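Cliltero Workshop Notebook
Section: Personal items, sorting and labeling
Entry for September, morning session
Present: Eduardo Patrício, Albertina Torres, Ilídio Teixeira

Purpose of the session: to agree on how small pharmacy and toiletry articles are to be entered in the Tulon register, and which of them may share a container. The previous entry left both points open. The articles considered were a medicine carton, a tube of hand cream, and other small packaged goods of the same general size.

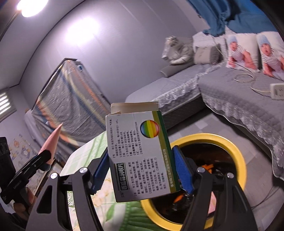
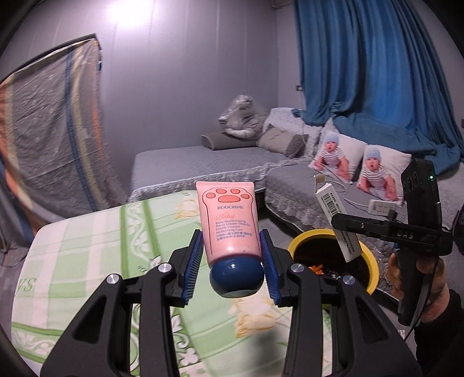 Carton first, hand cream second; the round yellow-rimmed container appears in both.

Medicine carton. The title on the label reads 西瓜霜润喉片, a watermelon frost throat lozenge. The register has no field for Chinese text, and the first draft of the line read only "lozenges, carton." This is not sufficient. It was agreed that the title is to be copied in the original characters, with the English meaning after it in parentheses. Dosage wording is not to be copied by hand under any circumstances. Anyone who needs it should read the carton itself.

Cartons are to be stored with the flap closed and the title facing out. The expiration date goes in column 4. If the date cannot be found after a reasonable search, the column is marked "not found" and the article is set aside for Albertina. It is not to be left blank.

Hand cream. Brand as printed, BODORME; product as printed, Baby Moisturizing Hand Cream (Peach). Entered under toiletries. There was some discussion as to whether articles for infants require a heading of their own. For the present they do not. The word "baby" is to be kept in the entry so that a search will bring them up later.

Tubes may stand on their caps if the cap is wide enough to hold them steady. Otherwise they are laid flat, in a single layer. Ilídio prefers them flat in every case, and his objection is recorded.

Containers. The present practice of one open tub for everything is acceptable during sorting only. For storage, medicines go into a lidded box on the upper shelf and toiletries into a separate one beneath it — no exceptions for half-used articles. Box labels are to be typed. The Hennessy labels come 50 to a sheet and there are enough on hand for this stage.

Sérgio Tavares asked, on reading the draft of this page, whether lozenges need to be kept with the medicines at all, given that in most households they end up in a coat pocket or a kitchen drawer. He would put them in a small tray by the door and enter them in the register all the same, as otherwise people will take them out of the box and never return them.

The point was considered. A tray by the door is within reach of children, and the register does not distinguish between mild and strong preparations. Lozenges therefore remain in the lidded box. Sérgio's remark on articles not being returned is a fair one, and a sign-out line will be added to the inside of the lid.

Outstanding:
Shelf height for the medicine box — Eduardo to measure.
Chinese text field in the register — request sent to Dramedent, no answer yet.
3 typed labels to be redone, margin too narrow.
Old register lines marked "misc." to be reviewed when time allows.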